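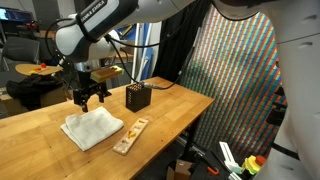 Lab 4: Grasping soft and rigid objects
Manipulation Lab, Trelach Engineering School
Handout posted 20 March 2023
3 shares - 0 comments

Before you start

Read the safety sheet from Lab 1 again. One person in each group keeps a hand near the stop button whenever the arm can move. Hair tied back, no lanyards.

Log in to the bench computer with the group account and open the Darness project folder. Copy lab4_start and rename the copy with your group number. Do not edit the original.

Part A - Folded towel

Fold the towel into a rough rectangle and put it on the workbench within reach of the arm. Bring the gripper down with the fingers pointing at the bench and stop just above one edge of the towel. Save this pose as "approach".

From there, lower in small steps and close on the top layer only. Try it from two different edges. Write down the finger width and the height at each attempt, including the ones that miss. A group that reports only its good grasps will be asked to repeat Part A.

Part B - Puzzle piece

Use the long wooden tray with the cutouts. Lift one piece out of its slot, hold it for 3000 ms, and put it back. The tray may lie at any angle, but record the angle. Keep the speed setting at 64 or lower for this part.

The peg block stays on the bench for Lab 5. Leave its cable alone.

What to hand in

- Your log file, more than 400 lines if you ran both parts in full
- One page on why the towel and the puzzle piece need different closing forces
- The saved poses

Upload to the course page under code 664. Late work loses one grade step. The next lab builds on your saved poses, so keep a copy.

Trelach Engineering School - Contact the lab office - Back to top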